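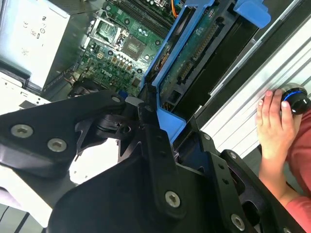 Grip held shut when it should have let go, Frida Gunnlaugsson told the line lead, and the stop took longer than anybody on the bench liked. Her note went into the log at the end of the shift in November, and it is the reason for this release.

FOR IMMEDIATE RELEASE

Stekum pauses robot teardown of desktop computers at Trurncombe after gripper fault

TRURNCOMBE - Stekum has paused robot work on desktop towers at its Trurncombe recovery shop after a gripper failed to open on command. No injuries. One tower damaged, one finger plate bent. Manual teardown goes on as normal and customer pickups are not affected.

What we know so far. The arm was working inside an open tower with an operator at the bench. It had closed on a drive cage and was told to release. It did not release. The arm then started its retract move with the cage still held, and dragged the whole case roughly 6 inches across the bench before the operator hit stop. Hands were clear of the fingers at the time. They were not clear of the case, and we are treating that as the serious part.

The stop worked. But the fingers stayed closed after it, as they are set up to do so that a held part does not drop, and the cage had to be freed by taking two screws out of the gripper by hand. That took close to half an hour. There was no written procedure for it at the bench. There is one now.

Cause, as far as we have it: a hinge pin in the wrist linkage had worked its way part out and was jamming the finger against its bracket. The controller saw the motor move and took that as "open". There is no seperate sensor on the finger itself, so nothing told the arm to wait. Sorensen, who supply the gripper, have the unit back and are looking at the pin and its retaining clip. Their report isn't in yet and we won't guess at what it says.

We did find the following on our own side. The maintenance sheet calls for a pin check every 200 hours of running. This gripper had gone 300. The check was on the old paper schedule and did not get carried over when the shop moved to Clotine, our scheduling software, in the summer. That is our miss, not the supplier's. Other items on the old sheet are being gone through line by line, and two more have turned up that were dropped the same way (a cable inspection and a brake test, both since done, both fine).

Changes in place as of this release:

All 3 robot benches at Trurncombe are stopped for tower work. They will not restart untill every gripper has been stripped and checked.

Retract moves will need a confirmed release first. Interim fix is a button press from the operator, after looking. Slower. We know.

Towers to be clamped before the arm goes in. Up to now the heavier cases were left to sit under their own weight.

No hands on the case while the arm is under power. The old rule said no hands in the case. The wording has been changed and the signs reprinted.

Release procedure for a jammed gripper posted at each bench, with the right driver kept next to it.

"I had my hand on the side panel and it just went, the whole box," said Gunnlaugsson. "Stop button did its job. I'd like the arm to know it's still holding something before it pulls, that's all I'm asking for."

Stekum agrees with her. A finger position sensor has been asked for from Sorensen, and the company will not go back to automatic retract without one or something that does the same job.

On customer equipment: the damaged tower was already signed off for recycling and its drive had not yet been removed. The drive was taken out by hand afterwards and went through the usual destruction process, with its serial logged. Customers with machines in the November intake do not need to do anything. Some certificates will go out later than promised while the benches are down, and account contacts are being phoned.

No restart date. Laptop and server lines use different tooling and keep running, though the pin check has been brought forward on those too. A further notice will follow when the gripper report is in.

About Stekum: Stekum takes in used office computers for reuse, parts recovery and recycling. The Trurncombe shop handles desktop towers, laptops and small servers.

Press contact: Stekum press desk, Trurncombe. Phones answered until 6 p.m. Photos of the benches on request, no site visits while the checks are going on.

ENDS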